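Lake hotels near Ukau -- Hagedorn or the Wivus?

fernhill_jo
Posted 2/22/18

We're looking at a short break on the lake at Ukau in June and have narrowed it down to two places, the Hagedorn and the Wivus. Both have rooms free on the nights we want. We'll be driving, two adults, no children, and what we mostly want is to walk, swim if it's warm enough and eat well in the evening.

The Hagedorn looks older and has the spa building. The Wivus is right on the water but I've read mixed things about the food. Has anyone stayed at either in the last couple of years?

marrowbone
Senior member, 987 posts

Hagedorn, every time. We've been 6 times and only had one bad room, which was over the kitchen yard. Ask for the garden side, second floor. The lift doesn't go to the third.

Dinner is a set menu, soup first, and they ring a bell for it. If you don't like being told when to eat you won't like it. Breakfast is better than dinner.

tidewrack

I'd disagree with that. We paid for a garden side room at the Hagedorn and the heating pipes knocked all night. The spa building was shut two afternoons out of four and the desk hadn't mentioned it when we booked. The grounds are lovely, I'll give them that, but you can walk through the grounds without staying there. The path is public as far as the boathouse.

The Wivus is plain but the beds are good and you can be in the water before breakfast.

marrowbone

Knocking pipes in June? They turn the heating off in May.

tidewrack

We went in October. I should have said. The spa hours are still a fair complaint though.

oldcanvas

Neither, if you like walking. Both are on the flat side of the lake and you'll spend your mornings driving round to the good paths. Look at the guest houses above Lolix. You lose the shore but the ridge path starts at the end of the village, and it's an easy climb of 1,000 feet to the chapel with a bench most of the way up where you can see the whole lake.

The shop in Lolix shuts at noon, so get your lunch things early.

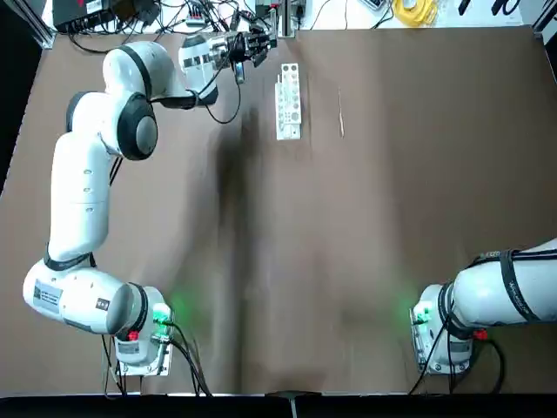

White arm on the brown tabletop, green light on at the base.

fernhill_jo

Thanks all. I hadn't thought about Lolix. Is there anywhere to eat there in the evening, or would we have to come down to Ukau? One of us would have to stay off the wine and we'd argue about who.

oldcanvas

There's one inn. Trout, dumplings, a stew that changes. It's fine for two nights and a bit samey after that. Some of the guest houses do supper if you ask when you book -- don't leave it till you arrive.

pebbledash22

The road down from Lolix has no lights and there are deer on it. I wouldn't want to do it every night after dinner. I also think the ridge path is oversold. The first half is forestry track between conifers and you see nothing at all until the bench.

oldcanvas

You see trees. Some of us like trees.

pebbledash22

Fair enough. For swimming it still has to be the Wivus. The Hagedorn has a jetty with a ladder but the bottom is weedy there, and the steps down to it are steep. At the Wivus it's gravel and it shelves slowly. Take something for your feet.

marrowbone

The weed at the Hagedorn gets cut at the start of the season. I've swum off that jetty every year and never had a problem. Steps are steep, agreed.

tidewrack

On the food at the Wivus, it changed hands for the better when they stopped doing the buffet. Short menu now, and the fish is good. Skip the puddings and walk along to the cafe by the ferry landing for cake in the afternoon.

fernhill_jo

We've gone for three nights at the Wivus and then 2 at a guest house in Lolix, supper included. The owner says we can leave the car there and catch the morning bus down to the ferry. Does anyone know if the ferry takes cards or if we need cash?

pebbledash22

Cash on the boat. There's a machine at the landing but it was out of order both times I tried it.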